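Household and Workshop Tips: Planning Software for Door-Opening Arms

Most trouble with an automated door task begins in the planner settings. The notes that follow are issued by the Hulorby workshop for members who run Fluseo on their own arms.
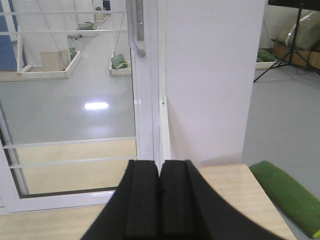
Reading time: 2 minutes

Before planning a path, mark every pane of glass in the map by hand. Depth sensing often passes through a clear pane and records the floor behind it as free space. Draw the pane as a solid sheet and save it with the door model.

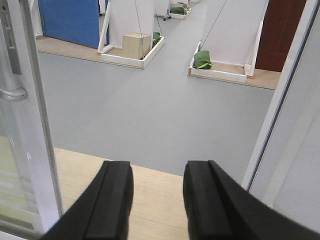

Fluseo stores a door as a hinge or a slide, and the wrong choice will cause the arm to pull against the frame. Set the type first, then the travel limit. Where the handle is a silver metal lever, as on the left frame, allow the detector a second exposure setting — bright metal can be lost at the first. Keep the planned path clear of both frames by 39 millimeters until the door model has been checked.

Loose items at floor level deserve their own layer. Cords are thin enough to be filtered out as noise, and the filter should be turned down near outlets and walls.

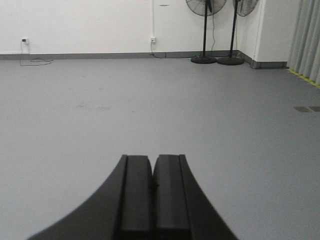
Pedestal fans and their cords, by the wall.

Update the floor layer whenever furniture is moved. Old layers should be deleted, as Fluseo will merge them without warning.

For the final approach, reduce speed and switch from the map to the wrist view. Paraskevi Margaritis of Mutow recommends 7 trial approaches in simulation before the gripper is allowed to close. 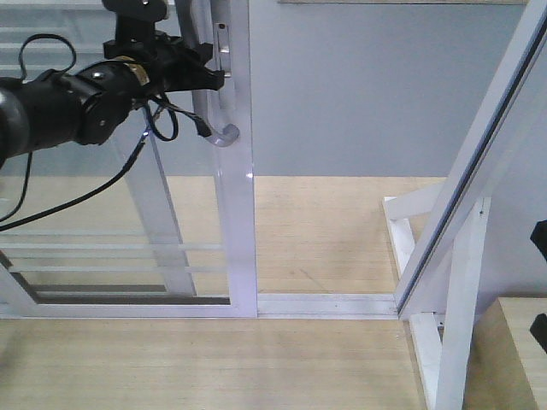 Gripper beside the handle of the sliding door.

Save the settings under the name of the door. Revised 31 May 2020.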